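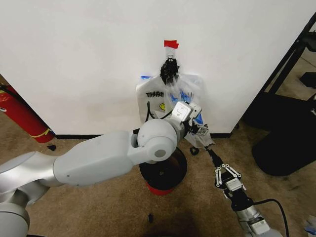
PRIRNVILLE — Cillach, a supplier of film bags and can liners to small retailers and offices, will begin taking back used plastic bags from its customers in August. The program covers 40 business addresses in Prirnville and will run alongside the company's regular delivery routes. Participating sites pay no fee and sign no contract beyond their current supply order.

Plastic film is not accepted in the city's curbside carts. Bags placed in the carts wrap around the rotating shafts of sorting equipment, and the line has to be stopped while crews cut them off by hand. Store drop-off bins accept film from shoppers, but businesses that generate small amounts have had no regular outlet for it. Most of this film goes out with the trash.

Under the new program, each site sets aside clean, dry film between deliveries. The driver who brings the next order collects it in a tied bag and brings it back to the Cillach warehouse, where it is checked, weighed and pressed into bales. A finished bale weighs 900 pounds. Bales are sold to Zarnard, a processor that washes and shreds the film and melts it into pellets.

"The trucks come back empty on every route," said Firouzeh Kiani, operations manager at Cillach. "Film is light and it compresses. We can carry it on the return leg without adding a stop or a mile."

The program accepts the following items:

Carryout bags made of high-density polyethylene (marked with the number 2)
Carryout and produce bags made of low-density polyethylene (marked with the number 4)
Clear can liners that have held only paper or other dry waste
Stretch wrap and pallet wrap
Bubble wrap and air pillows, deflated

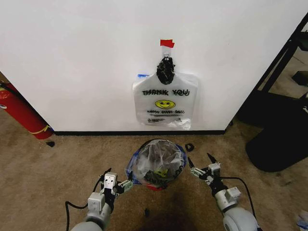
A "THANK YOU" carryout bag on a wall hook, above a wastebasket with a clear liner.

The program does not accept food wrap, frozen food bags, zippered pouches with rigid sliders, compostable bags, or any film with a foil layer. Bags labeled "biodegradable" are also excluded, as the additives in them weaken the finished pellet. Paper labels and receipts should be removed. Small amounts of tape are allowed on pallet wrap but not on carryout bags.

Moisture is the most common cause of rejected film. Wet film adds weight to the bale, promotes mold in storage and raises the cost of washing. Cillach will reject any collection bag with standing liquid and leave it at the site with a printed tag stating the cause. A site that receives three tags in one quarter will be contacted by phone before its next pickup.

The warehouse trial that preceded the program used film from Cillach's own offices and from one customer, the Esfahani grocery and bakery. The trial produced nearly 1,000 pounds of accepted film. The largest share by weight was pallet wrap. Carryout bags made up the largest share by volume and took the most time to check, as many of them held receipts, twist ties or other bags.

"We had to change how we store them," said Soudabeh Hosseinzadeh, who manages the Esfahani store. "They used to be stuffed in a drawer. Now they go on a hook until someone has time to flatten them, and the receipts come out at that point. It takes a few minutes at the end of a shift."

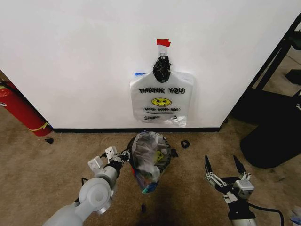

Based on the trial, Cillach has written a one-page storage guide that will be delivered with the first order of the program. It recommends that sites choose one fixed point for holding bags, away from sinks and entry doors, and keep it off the floor where mopping is done. Bags should be emptied, shaken out and flattened before they go into the collection bag. Knotted handles should be untied. Knots trap air and small debris, and the checking crew has to open each one before the bag can be baled.

The guide also covers reuse. Cillach asks that carryout bags in sound condition be used again before they are turned in. A standard carryout bag can serve as a liner for a small wastebasket, although a bag used for mixed trash can no longer enter the program. Bags with holes, split seams or stretched handles are still accepted as long as they are clean.

Each site will receive clear collection bags sized to hold 100 flattened carryout bags. Clear bags allow the driver to check the contents without opening them. Sites that fill more than one collection bag between deliveries may request extras from the driver. Pallet wrap should be bundled on its own and kept apart from printed film, which is baled separately. Printed film yields a gray or tan pellet and sells at a lower price than clear.

Pellets made from the printed bales are suited to products in which color is not critical, such as drainage pipe, edging and dark can liners. Cillach plans to test a can liner made in part from these pellets. The liner would be sold under the existing product line, with no change to case counts or sizes. The company has not set a date for the test and will release thickness and tear results when it is complete.

Weights will be recorded by site at the warehouse. Customers will see the total on their monthly statement, listed below the supply charges, along with the weight of any rejected material. Site figures will not be shared with other customers. Route totals will be posted at the Cillach service counter.

Pickups will follow the current delivery schedule. Sites with a Tuesday delivery will be the first to receive collection bags, with the remaining routes added in order over the course of the month. Customers outside the 40 starting addresses may ask to be placed on a waiting list through their route driver or at the service counter. Cillach will review the list once all of the starting sites have completed two pickups.

About Cillach

Cillach supplies carryout bags, produce bags, can liners and stretch wrap to grocery stores, restaurants and offices in and near Prirnville. The company operates one warehouse and its own delivery fleet.

Media contact: Firouzeh Kiani, Operations, Cillach, Prirnville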